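Notebook, June, started just after lunch

OK, folding table notes, before I forget them all again. We've been doing the Nillura patterned pieces this week and I'm finally getting somewhere with the dark ones, which I'd been putting off!

Solid colors are easy. You can find an edge just by looking. With a small busy print on a black ground the edges vanish into the pattern, and I kept pinching two layers when I wanted one (or one when I wanted two, which is worse). Faith Mwakyusa told me to stop hunting for the hem by eye and feel along the side for the thicker line. Works much better. I still lose it at the corners.

Things I want to keep:

Fold in half lengthwise first, always. I tried thirds and the stack slid over on itself before I got to the second fold.

Smooth from the fold outward, never toward it. Toward it makes that fat little ridge and then nothing sits square.

80 cm pieces take one fewer fold than the long ones. I wrote this on the Chaimongkol box too, so there's no excuse for me.

Sheet 21 in the binder has the old fold order, please ignore it (I've put a line through it but the pencil is faint).

Also, the surface matters more than I thought. On the bare tabletop the fabric skates all over the place. On a duvet it stays put, but the padding gives under your hand and the bottom layer can wrinkle without you noticing, so lift the stack and check underneath before calling it finished. Faith likes the bed, I go back and forth.

Still to sort out: do we stack with the fold facing out or the open side? I've been doing fold out. The Noten shelf is all open side out and it looks messy to me, but I'm not refolding that shelf today.

Dark floral, folded, on the polka dot duvet:
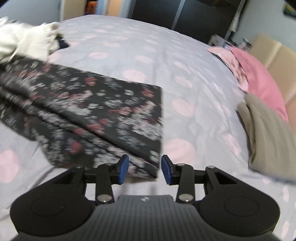
Late afternoon, striped pieces

Two done so far. Stripes are a joy after all that, you just line them up and go!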